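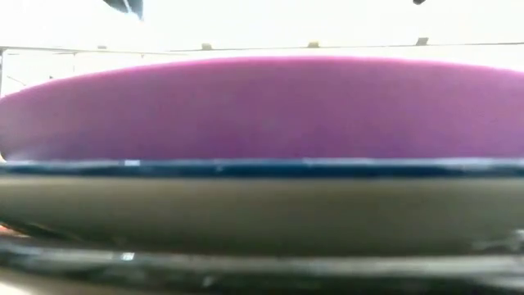
The Brirau tableware range is supplied by Jondia to dining halls, residential kitchens and teaching kitchens. It consists of plates and bowls in patterned blue and white, together with the washing and drying items listed on this page. Pieces are sold singly and by the case. Cleaning sponges and pads are ordered separately and are not included in a tableware case. Strong color, such as the violet-pink against the dark navy line and the dull olive band beneath it, is of practical use at a busy sink, where small items are easily mislaid among dark surfaces. Customers may state a color preference when ordering, subject to stock.

Plates, Flerberg pattern

Item number: 616
Shape: round
Material: glazed ceramic
Sold: singly or in cases of 5

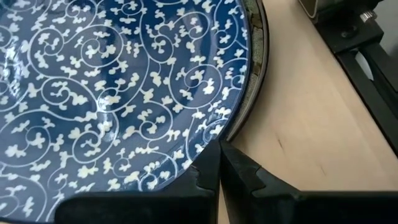 The Flerberg pattern is offered for everyday service and is held in stock throughout the year. Replacement plates may be ordered to match an existing set, although slight differences in shade between firings are to be expected. The white vine runs across the deep blue glaze in loose spirals, with small clusters of leaves or blossoms along the lines, and has no fixed center, so plates may be set down facing any direction. A thin white line closes the pattern at the edge. Outside it the rim is grayish beige with darker speckles. Customers who require an evenly colored rim should consult the plain range before ordering.

Plates should be washed with a soft sponge and a mild detergent. Steel wool and scouring powder must not be used on the glaze. Chipped plates should be withdrawn from service.

Bowls

Bowls are supplied in blue and white with a patterned rim and may be combined with the Flerberg plates. They are suitable for soups, sauces and other liquids. Bowls should be emptied and rinsed before they are placed in a rack.

Riedl dish rack

The Riedl rack is a rectangular wire rack in gray, with rows of upright tines across its floor and taller walls at the sides. Small wheels are fitted along the lower edges. Plates are placed upright between the tines, and bowls are placed
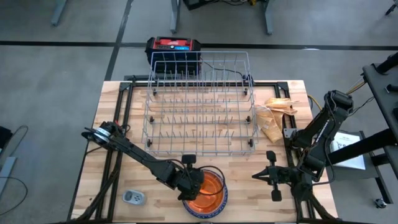
with the open side down. The rack should stand on a level surface with a cloth or towel within reach for drips. Wheels should be checked periodically and wiped clean.

Ordering and delivery

Jondia holds 3,000 plates in the Flerberg pattern at its main warehouse. Orders are dispatched within 5 working days. Breakages must be reported on receipt, quoting the item number and the number of pieces affected. Prices are valid from 4 April 2023 and will next be reviewed in May. Returned goods must be clean, unused and in their original packing.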